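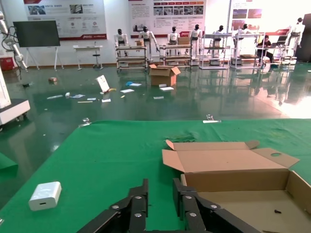
Hovthorpe, a maker of small chargers and cables, will ship its USB-C power adapters in plain brown cardboard boxes starting October 2, 2020. The change covers all orders packed at the company's Sandum site. The new box has a hinged lid and no plastic tray. A box lies open on a green cloth-covered table, its lid flap standing up with the round cutout near one end, and a white adapter with its single USB-C port sits on the cloth to the left. The cutout lets shops hang the box from a hook.

The boxes are made by Caldeira, which has supplied Hovthorpe with shipping cartons for several years. A first run of 4000 was delivered to Sandum in May and used for trial orders to 17 stores. Of these, 603 boxes went through the regular mail with no outer carton - the company wanted to know how the lid would hold up in normal handling. The tabs at the sides of the flap were changed after that trial and now fold in deeper.

The Prukley range of wall chargers will move to the same box later. Prices stay the same. Stores with old stock can keep selling it in the current packaging.

Stores that want the new box for their next order should ask for item 339 on the order form. Flat samples are available from the Sandum sales office.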